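We use cookies to improve this site. By continuing to browse you agree to our cookie policy. Accept | Manage settings

Prurnlow Pick Cell – Set-Up Guide
Section 5: Good practice for handling packaged food
Fitusel document 1345, issued 02/08/2019

5.1 Scope
This section applies to wrapped and boxed food moved between a display stand and a basket. It does not apply to unwrapped food. For open product, stop and refer to the site hygiene plan.

5.2 Preparing the work surface
1. Press the cell stop and confirm that the arm does not respond to a jog command.
2. Wipe the tabletop and let it dry.
3. Set the display stand down flat. Clear acrylic stands must be taught by hand, tier by tier. Do not rely on the depth reading at a transparent edge.
4. Load the tiers. Leave a finger's clearance on both sides of any item that will be gripped from above.
5. Place the basket within reach of the arm and clear of the stand.

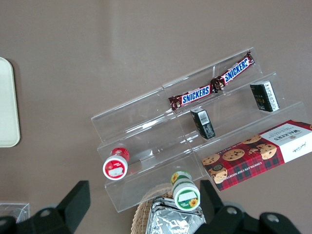

6. Run the reach check at 21 percent speed. Keep one hand on the enabling device for the full check.
7. Save the layout under a new number. Do not overwrite layout 161, the factory reference.

CAUTION: Round jars lying on their side can roll when a neighboring item is lifted. Teach the jars first, or chock them.

NOTE: Reflective packaging such as foil may return false edges to the wrist camera. Lower the lamp before raising the detection threshold.

5.3 Grip limits
Set the grip force by package class, using the Dewulf force table supplied with the fingers. Boxes and bars may use the standard setting. Sandwiches and other soft goods in film require the soft setting and position control.

1. Select the package class on the pendant.
2. Approach in line with the flat sides of the package.
3. Close until first contact, then stop.
4. Inspect the film for splits. Discard any package with a torn wrap. 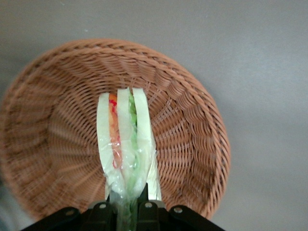
5. When placing into a basket, lower the package until contact is detected before opening the fingers. Dropping from height is not permitted for any class.
6. Open the fingers fully and retract straight up. Sideways travel below the rim can catch the weave.

CAUTION: Never reach into the basket while the arm is enabled – this includes pauses between cycles.

5.4 Inspection interval
Check the finger fasteners at the start of each shift. Replace the finger pads after up to 3890 cycles, or earlier if the edges are worn. Record the change in the Cunby log with the layout number and the operator's initials.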